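The Decanting Question

Sunday, by the author of this blog

14 shares | 3 comments

I have been reading about decanting again. If you've missed it, decanting is the practice of buying food in a package, taking it out of the package, and putting it in a different package that you also bought. People who do it say it changed their lives. I'm a suspicious person by nature and I wanted to see what kind of change they meant.

The claims come in a few flavors. You'll waste less food because you can see what you have. You'll save money because you'll stop buying doubles. You'll feel calm when you open the door. A storage company called Toklow goes further and says on its leaflet that a matched set of containers will save the average household $400 a year. I looked all over that leaflet for where the number came from. There's an asterisk, and the asterisk leads to a line telling me that results vary.

Let's take the waste one first, as it sounds the most sensible. I do throw food out. What I throw out is half a cucumber, the end of the sour cream, and cilantro. I have never once thrown out rice because I couldn't see it. Dry goods are the one part of my kitchen that behaves itself, and that's the part I'm being told to spend money on.

Then the doubles. Yes, I have bought cumin when I had cumin. It cost me 3 dollars and I used it up eventually. The Isden starter set, which is the one everybody seems to start with, costs a good deal more than 3 dollars, and you find out after it arrives that flour doesn't fit. A standard bag goes in with a cup or so left over, so now you have a container of flour and a bag of flour. I don't know how anyone at Isden bakes.

There's also the matter of what was printed on the bag. Cooking times, the ratio of water to grain, the date. I know the answer is labels. I've seen the labels. A friend of mine has very pretty ones in a curly script that say OATS on the oats, and she still had to text me to ask how long steel cut takes. The date is supposed to go on the bottom in grease pencil. Mine rubbed off on the shelf.

I should say I'm not coming at this from the outside. When we lived out near Somis the pantry was a closet with a gap under the door, and we had moths, the little tan ones. I'd have bought 1,000 jars that summer if someone had knocked on the door with them. Tight lids do help with moths. That is a real thing, and if you have them you should stop reading this and go deal with it (freeze the flour first). But that's pest control, and pest control isn't how the stuff gets sold. You won't find a moth anywhere in the Camenzind catalog. It's all linen and morning light.

Which leaves calm. I have less to say against calm, and I find that annoying. I did two shelves, the pasta one and the breakfast one, and left the rest alone so I'd have something to compare. For the first week I did like opening the door. By the third I had stopped seeing it. The breakfast shelf is still neat, mostly because it only has breakfast on it. The pasta shelf has a bag of lentils leaning on the containers, and I'm fairly sure the lentils came from me.

My working theory is that the good part is the afternoon you spend taking everything out. You wipe things down and find the second molasses. You could do all of that and put the food back in its own bags with a clothespin - I think you'd get most of the calm and keep the money. I can't prove it. Neither can Toklow.

If you're going to do it anyway, get the kind with a handle. I'll give them that much.
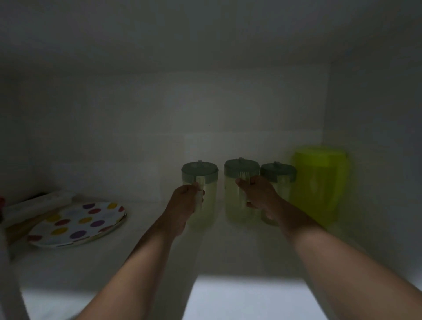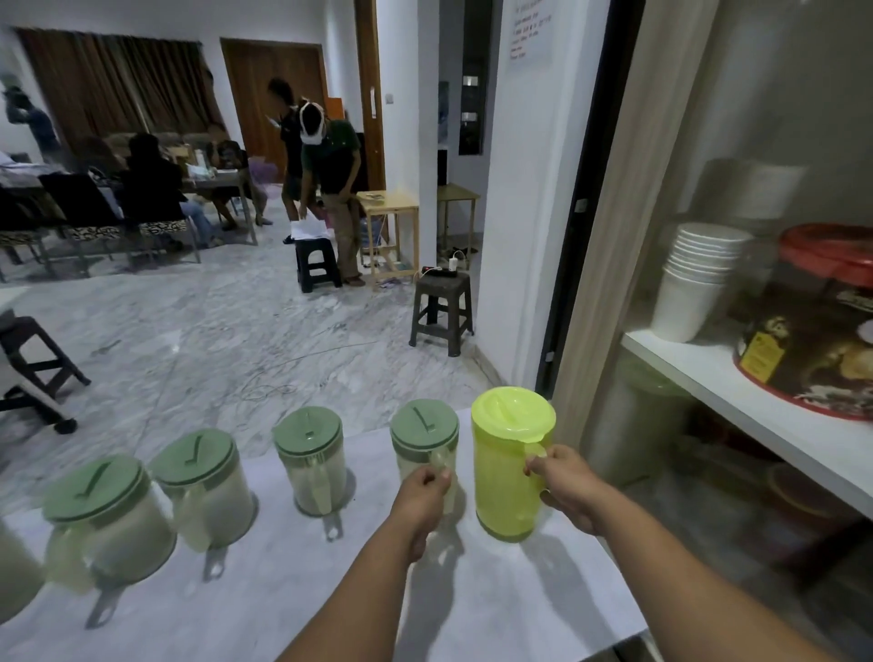

Renata wrote in to say I'm being unfair about the flour. She keeps hers in a bucket with a screw lid that she got free from a bakery, has done for years, and thinks the trouble is with matched sets and the people who sell them. She also says the grease pencil works fine if you put it on the lid, and that she'd like to know what anyone is doing with two jars of molasses.

Contact | Copyright, all posts and recipes | Back to top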